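Mender Newsletter – 23rd December

What I've been up to with the music shelf

So I finally did it. After years of saying I'd sort through my music "over the holidays," I pulled everything off the shelf in the back bedroom and made myself go through it. All 272 albums! My sister-in-law says that isn't even a lot, and she may be right, but it felt like a lot when it was spread over the bed and I wanted to go to sleep.

I started with the easy ones, meaning the albums I own twice. Then I got stuck for a whole evening on the mix discs. Fung-ping Lai used to burn me one every May for my birthday, with the song list written out by hand and folded into the case, and I can't part with a single one of them. Some of the songs I'd forgotten completely. There's one with a long accordion number by a band called Zosesar that I must have played 200 times in my old car, and I sat on the floor and played it again, twice.

A few of you asked at the last get-together how I'm listening to all this. I have an old Claeys player that I bought secondhand for 32 dollars, and it's plugged into the same speakers I've had since my first apartment. It skips if you walk too hard across the room, so I've learned to tiptoe (the cat hasn't). Lai-ching Hsieh keeps telling me I could have every one of these songs on my phone in an afternoon. Sure I could! But I like picking one album, putting it on and letting it run, even through the tracks I don't care for. I've ended up liking a couple of those tracks this month.

The give-away pile came to 100 albums, mostly soundtracks and a surprising amount of big band. They're in two boxes by the coat rack at Usamden, so please come and dig through them before I change my mind – I've already taken three back out. If you find something with my name inside the cover, just leave it, I used to label everything.

I'm still hunting for a copy of the choir concert we recorded at the old school hall. I know there were copies going around, and mine had a cracked case with a blue sticker on it. If it's in your house, I'd love to borrow it for a weekend and I'll bring it back with cookies.

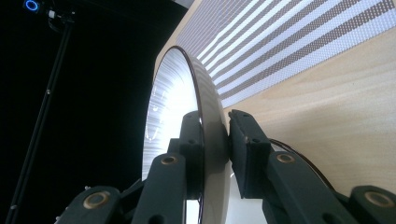

Soup night is back in January

Same kitchen as last time, and please bring your own bowl. I'm making the lentil one again, and we could use a second pot of something without onions.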